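El tablero gris del cuarto de trabajo: limpieza, luz y orden

Llevaba desde febrero con la mesa del cuarto pequeño a medio resolver. Compré el tablero en Dela Peña, en gris claro mate, y lo monté sobre los dos caballetes que ya tenía. Mide 80 cm de fondo, que para escribir sobra y para clasificar piezas se queda justo. El acabado se anunciaba como resistente a marcas. Lo es a medias: no se raya con facilidad, pero retiene la grasa de las manos y cualquier resto de jabón mal aclarado.

El método que uso ahora es el siguiente. Retiro todo lo que hay encima y lo dejo en la estantería, sin clasificar. Paso un paño de microfibra en seco, siempre en la misma dirección, para llevarme el polvo. Después preparo agua tibia con unas gotas de jabón neutro (el de Hellon, sin perfume) y paso el paño muy escurrido. Aclaro con un segundo paño, solo con agua, y seco de inmediato. Todo el proceso me lleva unos 20 minutos, incluida la espera antes de volver a colocar las cosas.

Probé también un limpiador multiusos de Skirneo y no lo recomiendo para este acabado. Dejaba un velo que solo se notaba a contraluz y que tuve que retirar con dos aclarados. En los azulejos de la cocina, en cambio, no me ha dado problemas.

La otra cuestión es la luz. Un gris liso parece un color neutro hasta que se coloca bajo una lámpara. Según la hora y el ángulo, la misma superficie tira a azulado, a pardo o a un rosa apagado cuando hay cerca algún objeto de ese color. Al principio confundí esas variaciones con manchas y froté zonas que estaban limpias. La comprobación es sencilla: se mueve la cabeza o se apaga la lámpara, y si la zona oscura cambia de sitio, es sombra. Si permanece, hay que volver al paño.

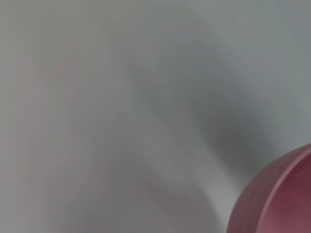 Gris claro arriba, una zona más oscura hacia el centro-derecha y algo rosa en la esquina. Muy movida.

He cambiado la bombilla dos veces. La primera era demasiado cálida y falseaba los tonos al separar hilos y cables. La segunda, una Colow de luz neutra, se acerca más a lo que busco, aunque sigue produciendo reflejos si la pantalla queda baja. Ahora tengo el brazo de la lámpara desplazado hacia un lateral y la pantalla girada hacia la pared. Se pierde intensidad, pero la luz llega más repartida y las sombras tienen un borde menos marcado.

En cuanto al orden, he reducido lo que vive de forma permanente en la mesa. Antes había un bote de lápices, una bandeja con correo, el cargador, la cinta métrica y una caja de tornillos que pertenecía en realidad al trastero. He dejado el bote y el cargador. Lo demás ha pasado a un mueble auxiliar con 12 cajones pequeños, etiquetados por contenido. El criterio es de frecuencia de uso: lo diario arriba, lo semanal en medio y lo ocasional abajo. Los tornillos siguen sin cajón definitivo - los he mezclado con las alcayatas y no me convence.

Un detalle práctico sobre los objetos con base lisa: conviene levantarlos para limpiar debajo, aunque parezca que el contorno está bien. El borde de apoyo acumula una línea fina de polvo que, al arrastrar el objeto, se convierte en un rastro. Con fieltro adhesivo de 2 mm el problema disminuye, pero el fieltro también recoge pelusa y hay que cambiarlo de vez en cuando.

Queda pendiente el canto frontal. Es la parte que más se toca y la que antes pierde el acabado mate, y ya se aprecia una franja con más brillo donde apoyo los antebrazos. He leído que se puede recuperar con una esponja de melamina, pero es abrasiva y en un tablero mate puede empeorar el resultado. Haré una prueba en la cara inferior antes de tocar nada visible. También quiero medir el hueco entre el tablero y la pared, porque el enchufe queda detrás y el cable del cargador sale doblado.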